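Workshop tips: stripping an old desktop tower without losing your temper

Filed under Sheds, Benches and Odd Jobs
By Shih-chieh Tsang

Every second page on this subject says you can turn a dead office computer into pocket money in an afternoon. I have my doubts. I've pulled apart a fair few at the Strickland repair shed and the money mostly isn't there. What you do get is a working spare or two, a tin of good screws and a lighter load for the recycling depot. If that sounds worth a Saturday-sized hole in your week, read on.

Skip the special kit

The Billano catalogue will sell you a 69-piece computer tool set in a zip case. I bought it. I use a medium Phillips driver, a small flat blade and a plastic wedge, and the rest of it rattles. The magnetic parts mat is no better, as far as I can tell, than an old muffin tin.

Wrist straps I'm less rude about. If you plan to use the memory or the board again, wear one, or at least touch bare metal on the case before you reach in. If it's all going for scrap, suit yourself.

Before the lid comes off

Pull the power cord out of the wall and out of the computer, then hold the power button in for 5 seconds. Take the drive out first if it has one, and keep it. I don't trust "we wipe everything" signs at drop-off counters, and neither should you.

Lay the tower on its side with the open side up. People will tell you to work with it standing so you can "see both sides". You'll be chasing it across the bench. A ribbed metal bench top is fine under the case, but small screws run along the grooves, so put them in the tin as they come out.
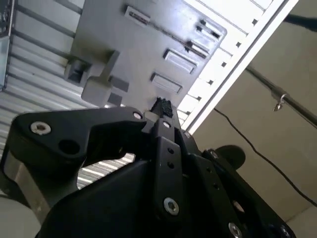
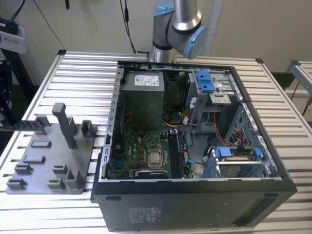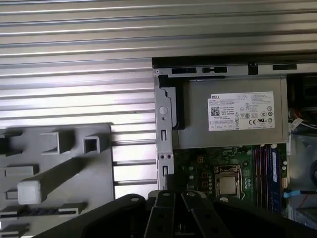
Second and third pictures: the case opened up on the ribbed bench, with the power supply and green board still in place.

What to take out, and in what order

1. Cables. Unplug them at the board end and leave them hanging. Pull on the plug, never on the wires. If it won't budge, look for a little clip before you blame the plug.

2. Memory. Press the clips at the ends of the slot and lift the stick straight up. Colour-coded slots are there for matching pairs. I've seen people swear that red is the "fast" one. It isn't.

3. Drives. Plenty of office cases use bright plastic latches in place of screws. They're handy when new and brittle when old, so squeeze gently. If there's a cage that swings or lifts, clear the cables away from it first.

4. Power supply. Undo the screws at the back and slide it free. Do not open it. I don't care what the fellow in the video did. There are parts in there that can hold a charge well after the plug is pulled, and nothing inside is worth having. Check the label before you set it aside as a spare too, as some office models use their own shape or plug and won't fit anything else you own.

5. The board. Leave it till last. The processor can stay in its socket if the board is going to be reused. If there's a cooler, give it a small twist before lifting, or the chip may come up with it.

Plastic panels

Front panels and inner trays are held by tabs, and tabs snap. Work along one edge with the wedge. Forum regulars recommend a hair dryer to soften them. I tried it on two and noticed no difference, apart from a warm thumb.

Is the gold worth it?

No. Planel, the cleaning paste that gets passed around as a "safe" way to lift the plating, did nothing for me except stain a bucket. The acid methods are worse and have no place in a home shed. Hand the boards in whole.

Cleaning what you keep

Soft brush, outdoors, short bursts of air. Stop the fan with a finger so it doesn't spin wildly. A Grado tin with the dividers in it does well for sorted screws, though an egg carton costs less and closes just as neatly. Mark which is which, coarse thread and fine thread, or you'll be forcing the wrong one into a hole by July.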